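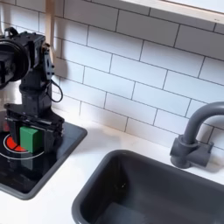 Kitchen cell, left arm, with the green block held over the burner marking.

Manipulation Software Group, Treltidville
Minutes of the meeting of 25 September 2023
Chair: Dirk Frerichs
Minutes: planning team

1. Minutes of the last meeting
Approved with one correction. Under item 3, "gripper timeout" should read "planner timeout."

2. Perception
The block detector now runs on the new Mamance build. Detection is fine on the white countertop. On the stovetop it still picks up reflections in the glossy surface and sometimes returns a second block below the real one. The perception team wants to drop any detection whose height is below the stove plane. Dirk asked what happens when the plane itself is estimated badly. Answer: the same filter would then throw out real blocks. Agreed to take the plane from the calibration file for now and leave the live estimate switched off.

The red burner marking is no longer reported as an object. The fix was a mask in the config, and it has to be redrawn if the toy kitchen is moved. The mask tool is to go into the main repository, where the other teams can get at it.

3. Planning
Last week's test set had 61 pick-and-place runs, block from stove to sink. 16 of them failed. Four of those were planner timeouts, all with the goal deep in the basin. The planner treats the faucet as one solid box that takes in the open space under the spout, so many of the short paths into the sink are rejected. Two options were discussed:
- replace the box with several smaller shapes
- keep the box and add a fixed waypoint over the counter between stove and sink

The second is less work but will not help with other goals. Decision: smaller shapes. Planning will do this on the Mahasneh branch and rerun the same set before merging.

The other failures have not been sorted yet. Logs from two of them are incomplete (see item 5).

4. Control
Lowering onto the stovetop is still position only. The arm stops at a set height and the gripper opens there. Control would like to stop on servo load instead. The load readings are noisy at low speed, and the filter adds a delay that nobody has measured. Control to measure it before the threshold is discussed again.

The cable loop next to the wrist is not in the collision model. Wrist roll stays limited in software until there is a margin for it. Dirk wants the limit written in the arm config with a comment. At present it is hard-coded in the driver, and planning did not know about it.

5. Tooling
Log recorder drops messages when the disk is busy. Tileck, the replay viewer, then shows the arm jumping from one pose to another. It was agreed that the viewer should mark gaps in the log and not interpolate across them. The recorder fix is separate and will be looked at first.

Request from perception for a replay mode that runs the detector again on old logs. Put off until November.

6. Actions
Perception: plane from calibration file; move mask tool to main repository.
Planning: new faucet shapes, rerun of the test set, sort remaining failures by cause.
Control: measure filter delay; move wrist roll limit to config.
Tooling: recorder fix, then gap marks in Tileck.
Dirk Frerichs: check which branch the second workstation is running.

7. Any other business
Please do not change the home pose without a note in the channel. The calibration script starts from it.

Next meeting after the rerun is finished. Date to be sent by mail.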